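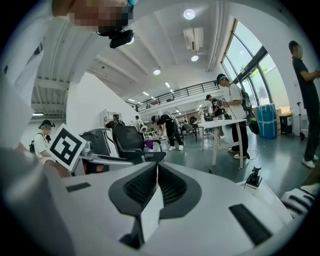
A white standing table on thin legs, with a small white cup on top and a cable running beneath.

Against the standing table

By Marina Alexiou
2021-11-23

I have yet to meet a standing table that people stood at for long. They lean on it for a while, they put a cup down, and then they drift off to find a chair. Still the things keep arriving. Our floor at Latine got its first two in September, and the man from Gillow who sold them to us talked about posture for so long that I had to sit down.

I don't doubt that sitting all day is bad for you. My back has been telling me so for years. What I doubt is that you cure it by buying a taller table. A tall table with thin legs is a poor place to write and a worse place to eat soup. Lean on it with both elbows and it wobbles. It has no drawer. The cable that feeds whatever is on it has to go somewhere, and it goes across the floor, where the rest of us walk.

Compare the low workbench. People complain about those as well, and fair enough, you end up bent double over anything small. Thodoris Margaritis, who sits opposite me, says the answer is a bench you can raise and lower. He sent me the page for one, made by Graveck, 263 pounds before delivery. I asked him how often he thought anyone would change the height after the first week. He said he would. We shall see.

Then there are the chairs. Every shared room I have worked in ends up with the same mixture: a mesh one with armrests that everybody wants, a grey one with a tall back that looks important and is miserable by lunchtime, and a great herd of white ones pushed to the far end with the spare tables. We own 78 chairs at Latine for a staff of 30. I know because I had to fill in the insurance form. I would swap half of them tomorrow for ten good ones.

The Debnath report, which our managers like to wave about, says that a mix of heights "invites movement". Perhaps it does. In my experience people move when the kettle is in another room, or when the printer jams, and neither of those needs a furniture budget.

If there is money to spend, I would put it into cable covers, then decent chairs, then a proper shelf for the cups. The tall tables can stay by the window for anyone who wants one. I'm told a third is on order.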